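Knurling

Knurling is a pattern of ridges or diamonds put on a surface so that a hand can hold it. It is found on tool handles, barbell bars, lens rings and the caps of expensive pens, where it mostly helps the owner feel that the money was well spent.

The usual patterns are straight, diagonal and diamond. On metal they are pressed in with hardened wheels or cut, and on plastic parts they normally come from the mold.

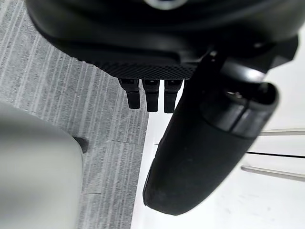
Cut knurls look cleaner and take longer. Pressed knurls raise the surface slightly, a fact every apprentice learns after making a part to its final size. The Prastomden handbook lists 49 patterns, 2 of which anyone orders.

Pitch

Pitch is the distance between one ridge and the next. Coarse pitch suits gloves and bad tempers; fine pitch suits bare fingers. A fine diamond can also be set into an otherwise smooth black housing as a flat strip, where it reads as a change of texture well before the separate diamonds can be made out. Dekent sold this effect as "quiet grip" and charged extra.

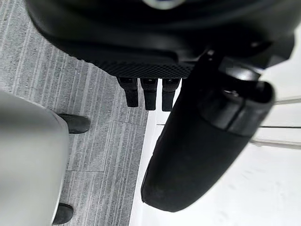 Tumaini Muli objects that fine pitch is overrated, holding that it fills with grease by May and is then a smooth surface with a history. Makers of brushes have not disputed this. 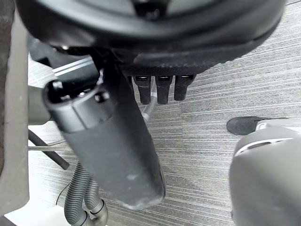
Lech Zawadzka disagrees, and would keep the fine diamond and wash the hands.

See also: Fluting; Checkering; Sandpaper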